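Lost and Found Moves to the Front Desk

Starting in August, the Corkmont building will keep its lost and found at the front desk on the first floor. Until now, items have gone to whichever office was closest, and people have had to ask in several places before getting an answer. Fathima Jayasinghe will run the new system with help from Colton Melnyk.

Small things make up most of what gets turned in: keys, earbuds, chargers, glasses and watches. Smartwatches are a growing share. People take them off to wash their hands or to type, put them down on the nearest table and go to lunch. A watch with a plain rubber strap looks much like the next one, and the owner often can't say more than the color.

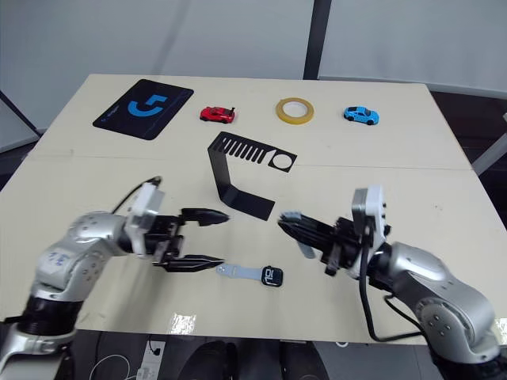 To make returns easier, Fathima asks that everyone put a name or extension number on the inside of the strap. A strip of label tape works, and so does a fine permanent marker. If your watch lets you add contact details to the lock screen, please do that too. Colton has label tape at the desk and will print one for you while you wait.

Anything you find should go to the desk the same day, with a note saying which room it came from. Please don't leave it on the table with a sticky note. Each item will be logged and kept for 12 weeks. After that, electronics go to recycling and everything else is donated.

To claim something, call extension 753 or stop by before noon. You will be asked to describe the item, and for a watch or phone you will need to unlock it at the desk. Keys and badges are handled separately by Nathalie Dhillon in the security office.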